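Combien de démonstrations pour trier des donuts à deux bras ?

Posté par Utevar, jeudi

Bonjour à tous ! Je me lance dans l'apprentissage par imitation et c'est un vrai bonheur (même quand ça rate). Ma tâche : deux bras face à face, téléopérés, qui rangent des donuts d'une assiette à l'autre. J'ai 13 épisodes propres pour l'instant et je vise 2000.

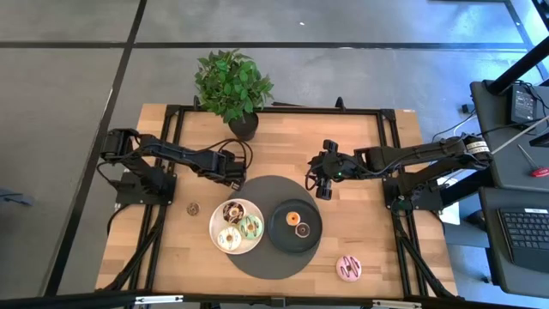

Je change la disposition de départ tous les 4 épisodes. Est-ce assez ? Et faut-il garder les prises où la pince lâche le donut en route ? Je les ai mises dans un dossier à part, sans oser les effacer.

Bekulari

Super projet ! Change la disposition à chaque épisode, sinon le modèle apprend surtout par cœur où se trouve l'assiette. Fais aussi tourner les couleurs de glaçage, et laisse parfois un donut directement sur le bois. Pour les ratés, garde ceux où tu te rattrapes : chez moi, ce sont eux qui ont débloqué la saisie. Ceux qui finissent par terre, poubelle.

Regarde bien tes vues de poignet avant de continuer, on y voit tout de suite si la prise est franche.
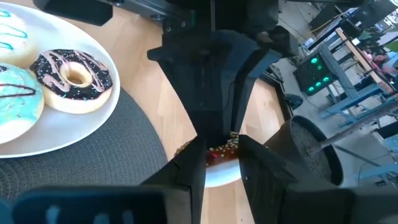 Vue de poignet : un donut au chocolat entre les deux doigts de la pince.

Et va lentement au moment de fermer la pince ! Mes premières démos étaient bien trop nerveuses, j'ai dû presque tout refaire en avril.

Grajales

3000 minimum, moi j'en ai fait 3000 et ça marche. Enfin, c'était avec un seul bras et des cubes.

Utevar

Merci, c'est génial ! Je mélange tout dès ce soir et je reviens poster les courbes.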